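Skellov 4 - Bimanual Planning and Control Software

Home > Software > Planning and control > Skellov 4

Skellov is the planning and control package for two-arm cells that handle things without a fixed shape. Towels, shirts, pillowcases, bags, the fleece blanket that every customer eventually puts on the table to see if we flinch. It takes in camera streams, works out where the useful edges of the cloth are, and drives both arms as one machine with two hands instead of two machines with one grudge.

Version 4 replaces version 3, which was fine.

Sold by: Lisow
Format: license file and installer, download only
License: per cell, perpetual, with one year of updates
Status: shipping

What you get

The package comes in three parts that install together and can be bought no other way. We tried selling them separately once. People bought the cheap one and then called us about the other two.

Skellov Core is the planner and the two-arm controller. It runs on the cell computer and talks to the arm drivers. It keeps both grippers on a shared clock, so a pull with the left is matched by the right before the fabric has a chance to go diagonal.

Gilach is the perception module. It finds hems, corners, collars and sleeves, and hands Core a set of grasp candidates with a confidence score on each. The score is a real number that you can set a threshold on. If nothing passes the threshold the arms stay put and the log says so in plain words.

Menzies is the desktop tool. Camera views, joint plots, the task editor, log playback and the big gray Hold button all live there. It runs on an ordinary laptop. The interface was designed by people who use it while standing up, so the buttons are large and there are no menus inside menus.

The folding task

Most buyers start with shirts, and so did we. A T-shirt is a cruel little object from a planning point of view. It has four openings, two of its parts flop around independently, and it looks quite different every time you put it down.

Skellov treats a fold as a line on the garment and a pair of grasp points, one for each gripper. The planner picks the grasps first, then checks that both arms can reach them, carry them over the line and let go without their elbows meeting in the middle. Only then does anything move. If the preferred pair fails the check, it tries the next pair down. If they all fail, it asks for a regrasp or a human, in that order, and you can swap the order in the task settings if your humans are closer than ours.
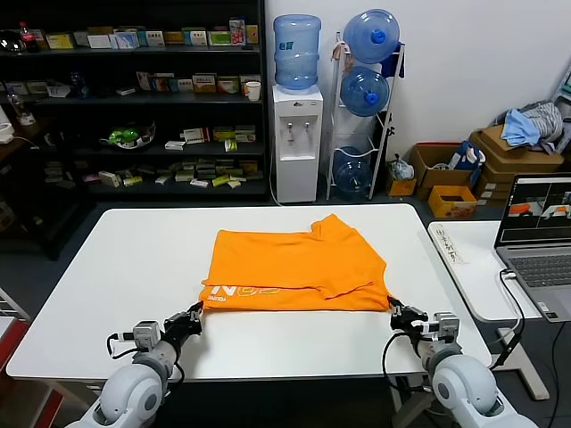 Corner grasps get special treatment in version 4. The old planner aimed for the exact corner of the hem, which looks lovely in a slide deck and misses in practice. The new one aims slightly inboard and sets the approach angle from the local direction of the edge. You can adjust the inboard distance per garment type. Leave it alone for the first week.

Sleeves remain the hard part. A sleeve that bunches up near the shoulder can hide from the camera and then reappear in the final fold as a lump. Gilach flags suspected lumps and Core can add a smoothing stroke before the next fold. The stroke costs time, so it is off by default. Retail customers turn it on. Laundry customers generally have a more relaxed view of lumps.

Print is another thing to know about. A large logo or a block of lettering has strong edges of its own, and early builds would now and then try to grab a letter. Gilach 4 is trained to tell a printed edge from a fabric edge. It gets this right on everything in our test wardrobe except one striped rugby shirt, which we have kept.

Control

Core runs position control for free motion and switches to a compliant mode once both grippers have closed. In compliant mode the arms share an estimate of tension across the fabric. Pull too hard and the shirt slips out of a gripper or comes back a different size. Pull too gently and it sags. The default tension suits medium cotton, and there are presets for terry, fleece and thin synthetics.

Hold freezes both arms and leaves the grippers as they are. Release opens the grippers and leaves the arms as they are. They are separate buttons because of a long Saturday in August that Jeanie Niven, our controls lead, will describe to anyone who buys her a coffee.

Neither button is an emergency stop. Your cell needs a hardware emergency stop, wired properly, by somebody who does that for a living. Skellov will notice when it has been pressed and will refuse to resume until you confirm that the workspace is clear.

Perception

Gilach works from up to 6 color camera streams. Most cells use one overhead or head-height view plus one on each wrist. Depth is supported and helps with thick piles, but it is not required for single garments on a flat table.

Background clutter is tolerated. You mark the corners of the work surface once during setup and Gilach ignores everything outside them, so you can keep your shelves and your water cooler where they are. A pale, matte table is best. Glossy tables reflect the grippers, and Gilach has been known to take the reflection seriously.

Calibration takes a printed target and a few minutes of arm waving, done by the arms. Repeat it any time a camera gets bumped. Menzies will warn you if it thinks one has been, and it is usually right. Somebody always says they didn't touch it.

Task editor and logs

A task in Menzies is a list of steps: grasp, lift, carry, lay, release, smooth, check. You can write one from scratch, edit one of the 4 that come installed (T-shirt, towel, pillowcase, trousers), or record one by guiding the arms and letting the editor turn your motions into steps. Recorded tasks need tidying afterward. The editor is faithful and will include the moment you scratched your nose.

Every run is logged with camera views, joint states, grasp scores and the reason for each decision. Playback is synchronized, so you can scrub back to the second where things went sideways and read what the planner was thinking. Logs stay on your own disk. Nothing is sent to us unless you press Send, which attaches the log to a support ticket and asks you twice.

Logs are large. Set the retention period during setup, or you will meet the disk-full message, and we wrote that one in a bad mood.

Requirements

Arms: two, six joints or more each, with a supported driver (the list is inside the installer and on the Drivers tab)
Grippers: parallel, electric, with position feedback
Cell computer: Linux, wired network, dedicated graphics card
Menzies laptop: Linux or Windows, any recent model
Cameras: at least one, color, fixed or arm-mounted
Control rate: 121 updates per second in the standard configuration
Table: flat, please

The control rate gets questions. We started with a rounder number, it beat against the room lighting in our own lab, and we moved off it one step at a time until the flicker went away. You may change it. You will probably change it back.

Not included

Arms, grippers, cameras, tables, shirts. Skellov doesn't do conveyor tracking and won't sort garments by size or owner. It can't button anything. Sock pairing has been requested by almost 70 customers and remains under discussion, in the sense that we discuss how to stop discussing it.

Upgrading from version 3

Task files from version 3 open in version 4 and are converted when you save them. Keep a copy of the originals. Grasp thresholds don't carry over, as the scoring has changed, and a value that was strict in the old version is generous in the new one. Camera calibration has to be repeated.

If you wrote your own plug-ins, the grasp interface has one new required field, for the approach angle. Plug-ins without it will load, complain and be ignored. The complaint gives the line number.

Licenses with current updates move to version 4 at no charge. Lapsed licenses can be renewed from the account page.

Trial and support

The trial runs on one cell for 30 days with everything switched on. It needs no payment card. When it ends the arms finish the current fold, park themselves and stop accepting tasks, and your logs stay readable.

Support is by ticket and is answered by the people who write the software. Please attach a log. Tickets that say "it did the thing again" are answered last, though they are answered.

Downloads

Skellov 4 installer (Core, Gilach, Menzies)
Setup guide
Task editor guide
Calibration target, print at full size
Driver list
Release notes, including known problems

Related: Menzies viewer (free, playback only) | Gripper driver kit | Request a quote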